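August 2025
By the Clarnwood bimanual group

4. What we tried with the earbuds

So this is the section I was most excited to write! Our earlier tasks were all big, friendly things (blocks, cups, folded towels), and we kept getting asked whether our handoff-timing method, Vitari, would hold up on parts that are small and slippery. Earbuds felt like a fair test. Each one has to go into its case the right way around, and the case has to be held steady by one arm while the other does the fiddly part.

We collected 1,000 teleoperated episodes for training, all on the same table, and then ran 103 test trials per policy. The layout gets shuffled between episodes, so the policy can't just memorize where the tray or the bin sits. We also vary how many earbuds are in each half of the tray, and I'll admit I got pretty sloppy about the rest of the tabletop. I decided to leave that alone, as I wanted some clutter in the training views anyway.
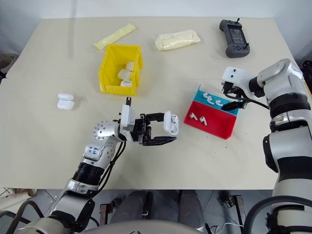 Clarnwood Lab, Department of Mechanical Engineering
Figure 2. Head-camera view during the earbud task. The left gripper holds a charging case upright beside the tray while the right gripper is over the blue section. More cases are in the yellow bin.

The moment in Figure 2 is the one I care about most. With the case held up next to the tray, both arms are working in a pretty tight space, and the right one has to choose an earbud without bumping its partner. Our baseline, Atilis, plans the two arms on separate clocks, and this is where it falls apart: the holding arm drifts a little while it waits, and the picking arm is still aiming for where the case used to be. Vitari ties the two together with a shared progress signal, so if one arm is slow, the other one slows down too (it looks almost polite when you watch it live).

Across the test trials, Atilis finished 58 and Vitari finished 81. I was hoping for more, to be fair. Most of our misses came from the grasp itself, with the earbud turning in the jaws on the way up, and no amount of timing fixes that. The white-on-white problem hurt us as well – an earbud crossing in front of a white case is hard to pick out at our image size, and we saw the policy hesitate there over and over.

We did try growing the training set to 3,000 episodes back in April, using the extra runs from the Dhanial rig. That got us only 2 more finished trials, which surprised all of us! My best guess is that the new data repeated the easy layouts too often. We're re-sorting it by tray angle now, and the results in Section 5 use the smaller set throughout.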